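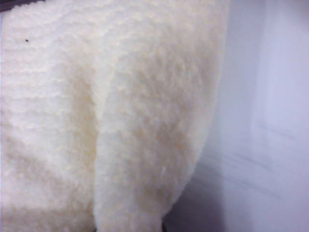
Washing and Drying Fleece, Sherpa and Other Pile Fabrics

Filed under: Laundry
Last revised 23 February 2018

Pile fabrics fail in three ways. The fibers mat, the fibers melt, or the backing shrinks. Matting comes from friction and detergent residue. Melting comes from the dryer or the iron. Shrinkage is mostly confined to pile on a cotton or wool backing. The notes below cover all three, followed by stains, storage and a few corrections sent in by readers.

Identify the fiber first

Read the care label. If the label has been removed, look inside the side seam, where a second one is often sewn. Most fleece and sherpa sold for blankets and jacket linings is polyester. Some is an acrylic blend, and acrylic pile tolerates less heat than polyester. Real sheepskin has a leather back and is outside the scope of this page. Do not machine wash it on the strength of anything written here.

If there is no label at all, treat the piece as acrylic. Cold water, no heat, flat drying.

Before washing

Shake the piece outdoors. Vacuum it with the upholstery attachment on low suction, working in the direction the pile lies. Pet hair should come out at this stage. Once wet, it packs into the base of the pile and is much harder to remove.

Close all zippers and hook-and-loop tabs. An open hook tab will pull tufts out of a sherpa collar in a single cycle. Cover it with a scrap of cotton and a safety pin if it will not stay shut.

Turn jackets and cushion covers inside out. Blankets cannot be turned, so wash them alone or with smooth items only. Towels shed lint, and fleece collects it.

Washing

Cold water, gentle cycle, slow spin. Use half the detergent the bottle recommends. Liquid is better than powder, which can lodge undissolved in dense pile and leave stiff spots. Do not use fabric softener. It coats the fibers and flattens the curl, and on a throw blanket the effect builds up over several washes.

Run a second rinse. If the machine has no extra rinse setting, run a short cold cycle with no detergent.

A full-size blanket should fill no more than two-thirds of the drum when dry. If it has to be pushed in, take it to a laundromat with a larger machine. The pile has to move freely to rinse.

Hand washing is suitable for small pieces. Fill a tub with cool water, add one tablespoon of mild liquid detergent, and press the fabric down repeatedly for five minutes. Do not rub or wring. Drain, refill, and press again until the water stays clear. Roll the piece in a dry towel and kneel on the roll to get the water out.

Drying

Air drying is the safe method. Lay the piece flat on a mesh rack or over two parallel lines so the weight is spread. A wet blanket hung from one edge will stretch along that edge. Keep it out of direct sun if it is dyed a dark color. Turn it over once, halfway through.

Drying time depends on pile depth and the room. In my basement, at 70 degrees with a box fan running, a double-sided sherpa throw takes 11 hours. A plain fleece one takes less than half that.

If a dryer must be used, choose the no-heat or air-only setting. Stop it every 20 minutes and shake the piece out. Clean the lint screen each time you stop.

Restoring matted pile

Brush when the piece is nearly dry but still slightly damp to the touch. Use a soft slicker brush of the kind sold for cats, or a clean hairbrush with wide plastic bristles. Hold the fabric flat with one hand and lift the pile with short strokes. Start at the edge of the matted area and work inward. Do not brush from the center out, which tightens the mat.

Curly pile should be brushed lightly and then shaken. Heavy brushing pulls the curl straight, and it will not come back.

For ribbed or channeled pile, brush along the ribs first. Brushing across them fills in the low areas and blurs the pattern.

Melted fibers feel hard and look shiny. They cannot be restored. Small patches can be trimmed with embroidery scissors, a little at a time.

Stains

Blot, do not rub. For food and drink, use a teaspoon of dish soap in two cups of cool water, applied with a white cloth. Rinse with a second cloth and plain water. For grease, press cornstarch into the pile, leave it overnight, and vacuum.

For candle wax, put the piece in the freezer for an hour and crumble the wax off by hand. The usual advice to iron wax out through brown paper does not apply to polyester pile. The iron will damage the fabric before all the wax is out.

Chlorine bleach turns some cream and white synthetics yellow. Oxygen bleach in cold water is usually tolerated, but test it on an inside seam.

Storage

Store clean and fully dry. Fold loosely and put nothing on top. Vacuum bags save space but crease the pile, and the creases can take weeks to relax. A cotton pillowcase works well for a single throw.

Reader corrections

Anil Poduval writes that front-loading machines often override the spin speed on the gentle cycle if the drum is unbalanced. Correct. Check the display after the first few minutes.

Sudheer Chettiar asks about dryer balls. I have used the wool type on the air-only setting with fair results on plain fleece. On curly pile they made no difference I could see. The spiked plastic type snagged.

An earlier version of this page gave the detergent quantity for hand washing as one cup. It should have read one tablespoon, and has been fixed. Thanks to Raghavendra Raju, who had to rinse a bathrobe 9 times before writing in.

Related pages: Removing Lint From Dark Fabrics; Cleaning a Dryer Vent; Repairing a Pulled Seam by Hand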